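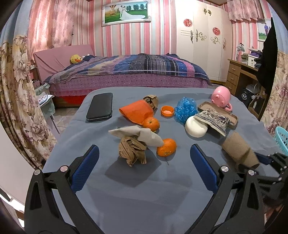 Jaws open over the bedroom table, tangerines and all.

Posted in: Gadgets & Tinkering, Reviews

Sep 24, 2018

So the Vudura kit has been living with me since May and I keep promising people a proper write-up. A few of you have asked in the comments whether it's worth the money, and my answer has changed more than once, so bear with me!

First, what you get. It's a pair of grippers you hold and squeeze yourself, with a camera on board, and the idea is that you do an ordinary job with them and the recording goes off to teach a robot arm the same job. I don't own a robot arm. My friend with the big shed does, and he was the one who talked me into splitting the cost. It came to 600 pounds including the case, the chargers and a year of Ditano, the software side of it all. Not pocket money, but a lot less than the arm.

I do most of my recording on the table in the bedroom with a cloth over it. The light from the window is decent and I can leave everything laid out between goes. The job I've spent longest on is sorting: mixed clutter on a table, pick up a thing, put it where it belongs. I use whatever is lying about. Tangerines, balled-up brown paper, a cap, a packet, a cardboard tube, the pink mug. You get oddly fond of certain objects and start dreading others.

The tangerines are a joy. The pads are ribbed and they grip the skin nicely, and I haven't squashed one yet (I have eaten several of the test subjects, which the manual doesn't cover). Paper is fine too, as long as you come at it from the side and don't squeeze as if you're wringing out a flannel. The blue plastic bag is a menace. It's thin and slippery, and half the time you close the jaws on a crease and come away with nothing at all. The mug I can only manage by the handle or the rim, so if it's on its side I have to think about my angle before I go in, and my wrist lets me know about it afterwards.

Which brings me to comfort. The jaws themselves move beautifully – the linkages are smooth, no wobble, and they come together square every time. Holding the thing for a long session is another matter. After a good half hour of sorting my thumb starts to complain, and I've wrapped the grip in tennis racket tape, which has helped a bit. If your hands are small I would try before you buy. My sister gave up after two goes and went to put the kettle on.

Setting up took me most of a Saturday. The manual is 34 pages long and I'd say the useful bit starts near the back. You have to pair each gripper, then wave it about slowly so it works out where it is, and mine refused to finish that step until I had a go with the curtains drawn. I wrote to support expecting a stock reply and got a lovely long email from Vitalii Chornovol, who went through my log file line by line and found I'd paired the left one as the right one. Oh dear. He was very nice about it.

Ditano is the weak part for me. Uploading is slow, and if the connection drops it starts again from the beginning. I've lost three evenings of recording to that, and I still grumble when I think of it. What it does well is playback. You can watch your session next to the jaw opening as a little graph, and you soon see your own bad habits. Mine is opening too wide, far too early, every single time. I look like I'm going for a melon.

I've also tried the spare pads from Umumari, which fit the same mounts and are a bit softer. Better on paper, worse on anything heavy. I've gone back to the ones that came in the box and keep the soft ones in a drawer for now.

If you'd like to dip a toe in first, Panasiuk hire the same kit out by the week. Their postage is steep and you have to send it back in the original foam, but I'd have done it that way if I'd known. A week is plenty to find out whether your thumb can take it.

Would I buy it again? On a good day yes, with the cost shared. It's well made, it's fun in a fiddly sort of way, and I've learned a silly amount about how I pick things up. On an upload day, ask me something else. My friend has the arm trained on our first batch now and says it goes for the round things quite happily and sulks at the rest, so more clutter sessions for me. I'm going to try socks next – if anyone has had a go at fabric with these, please tell me how wide you start, and whether you bothered with the softer pads.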